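Gloves, straps and reset rules for hand recording, what do you lot actually stick to?
Posted in Robotics and Automation > Good practice

Lelleline

Hi all, I've been handed the job of writing the house rules for our hand recording sessions and I'm a bit out of my depth. We record people doing small tabletop jobs with controllers strapped to the backs of their gloves, and the recordings go towards teaching a robot arm to do the same thing. Up to now it's all been word of mouth, so everybody has their own habits and the recordings are a mess to sort through!

Our target is 400 usable takes by the end of May and I'd like one sheet of paper on the wall that people will read. So far I've got:

Gloves on both hands, same colour, whole session.
Straps checked before the first take and again after any break.
Cables kept off the part of the table where you're working.
Hands up off the table before the take starts, and again when it ends.
Only the bits for that task on the table.

The task at the moment is sorting measuring spoons, some in a nested stack and some lying separately.
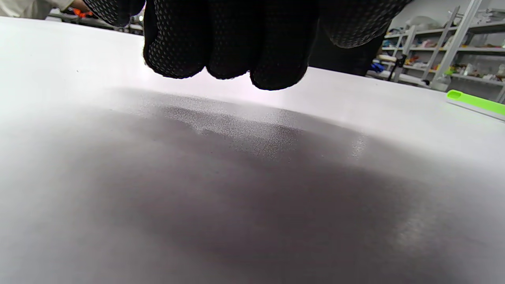
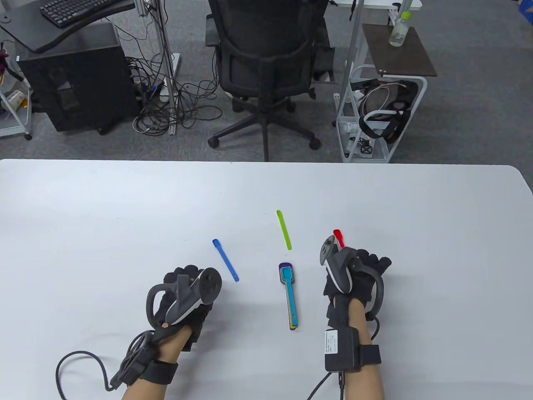 What I can't settle is how strict to be about the start. Do you put the spoons (or whatever you're using) in marked spots every time, or let people scatter them? And is there a proper standard for any of this, or is everyone making it up as they go? I've read our arm's safety manual cover to cover and it hasn't got a word about the recording side.

Umon

I'd let them scatter, but with a rule about it. We used tape marks for ages and ended up with 500 takes that were nearly the same take, and the arm was hopeless the minute anything moved a few centimetres. Now the person running the session tips the pieces out, and the person wearing the gloves isn't allowed to tidy them first. That last bit is the one I'd put in capitals on your sheet, people can't help themselves.

Your hands-up rule is good, keep it. I'd add how long, though. We say hold still for a slow count of two at each end, and it makes trimming so much easier. Also write down what counts as a bad take. If you drop a spoon and pick it up again, is that a bin or a keeper? We keep it and tag it "recovered". Doesn't matter much which way you go as long as everyone does the same.

As for a standard, I don't know of one that covers how you run a session like this. The safety ones I've had to read are all about the machine and the people near it. If somebody does know of one I'd love to see it!

Fujimoto

marked spots. less arguing

Clarmont

I'm with Umon on scattering, but do it in batches. Say 9 takes from one layout, then tip them out again, and note the batch number in the log. Then if a strap has slipped you can chuck the one batch and not the whole afternoon. I lost a full Wednesday to a loose wrist strap before we started doing it that way.

Two other things for the sheet. Put a break in writing, with a time on it (ours is every 25 minutes), or keen people will go until their wrists ache and the last hour's recordings get sloppy. And give each pair of gloves a number that goes in the log as well. Grip wears off the fingertips and it does change how people pick up small flat things.

Lelleline

Oh this is great, thanks! Going with scattering, batches and the no tidying rule in capitals. Sorry Fujimoto. Clarmont, do you swap gloves after a set number of takes or just when they look worn?

Clarmont

When they look worn, I check them at the start of each week. Not very scientific.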